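Forums Kitchen & Pantry New Posts Search Log In

skondden_13
Sweet corn loses sugar fast at room temp. Chill it at 32 F, husk on, or eat it the same day.

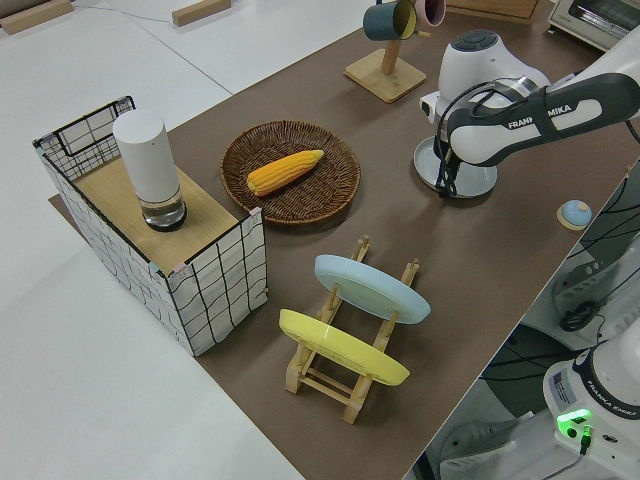 Corn on the wicker tray

ruvidham
Disagree on husk on. Husks pull moisture from the kernels. I strip and bag mine.

skondden_13
Bagged ears get slimy for me - two days at most.

lennoxplot
Depends on variety. Supersweets hold for a week either way.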